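Naltovley Suture Materials Program
Progress report to the Utine Fund, 26/07/2019
Prepared by Shaohua Yu

Work since April has concentrated on the storage stability of the Stillix absorbable thread. Tensile testing of 506 samples is complete, and the results are being checked against the supplier's certificates.
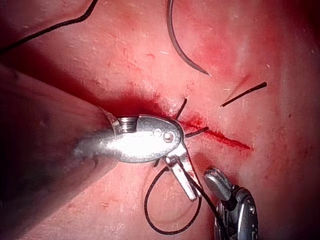 Samples held at 30 degrees Celsius lost strength faster than the refrigerated set. Knot security is reported separately — a thread that passes a straight pull can still slip when tied. The handling protocol now covers straight incisions of the kind shown, with blood along the cut, as dry bench tests say little about surface friction. Humidity data from the Yap storage site are missing for nine days after a logger fault. 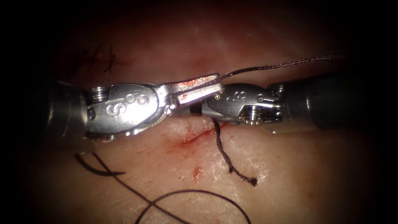
The logger has been replaced and the affected batch will be repeated at no cost to the grant. Spending is 5 percent under budget, mainly from delayed packaging orders. Release of the next installment is requested on the original schedule.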